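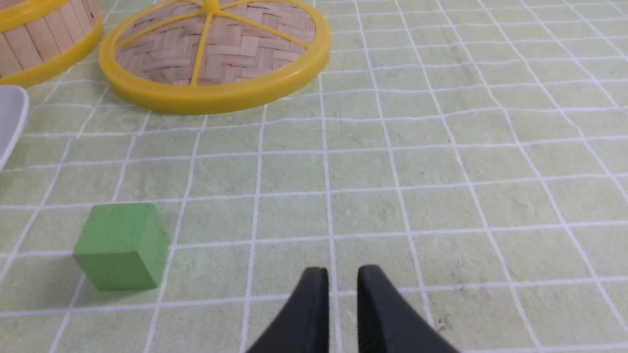
The Groten steamer lid and basket on the practice table.

Groten Bamboo Steamers: Frequently Asked Questions
Last updated Saturday, November 28, 2020

These answers apply to the steamers lent by the Endau Kitchen Library. Borrowers with questions not covered on this page should write to the lending desk.

What is included in a steamer loan?
Each loan consists of one basket, one lid, and a printed care sheet. Plates, liners, and pans are not included. Borrowers may request the Rirkby stockpot separately, subject to availability.

How long may I keep the steamer?
The standard loan period is 7 days. Loans may be renewed online up to two times, provided that no other member has placed a hold on the item.

Does the steamer need to be prepared before use?
Yes. Rinse the basket and lid in cool water and shake off the excess. Do not soak either part overnight.

How much water should be used?
The water must remain below the floor of the basket at all times. For most pans, a depth of two inches is sufficient. Check the level during longer cooking and add hot water as needed.

Should buns be placed directly on the rack?
Parchment paper or cabbage leaves are recommended under any dough. Bare bamboo tends to hold on to the underside of a bun, and the residue is difficult to remove.

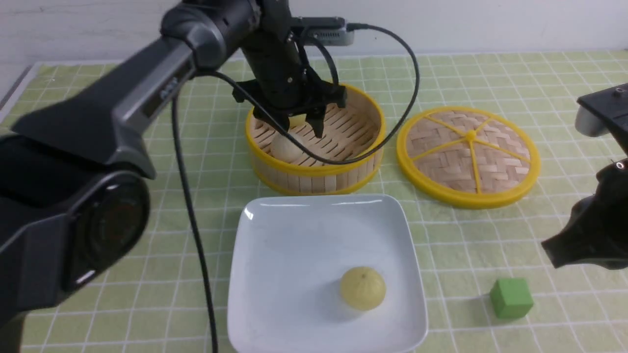
Serving is best done from a plate set close to the steamer, so that buns travel a short distance and are not dropped or pinched. Lift the lid away from your face and put it down flat beside the basket. A square plate with a slightly raised rim, like the white one holding the yellow bun, is suitable for this purpose. Take buns out one at a time, and leave any that are not yet wanted on the slatted rack.

Why is the top of my bun wrinkled?
Wrinkling has several possible causes, including dough that has risen too long and lids removed too quickly. Turn off the heat and wait 2 minutes before opening the steamer.

Can the basket or lid be washed in a dishwasher?
No. Wash by hand in warm water with a soft brush. Soap should not be used on the bamboo. The yellow rims and bands may be wiped with a damp cloth.

How should the steamer be stored?
Allow both parts to air-dry completely, away from direct heat. Do not seal them in a plastic bag. The Grønli shelf rack at the return counter is for dry items only.

What if a part is damaged?
Report cracked slats, loose weave, or a split rim when the item is returned. Ordinary wear carries no charge. A lost lid is billed at 11 dollars.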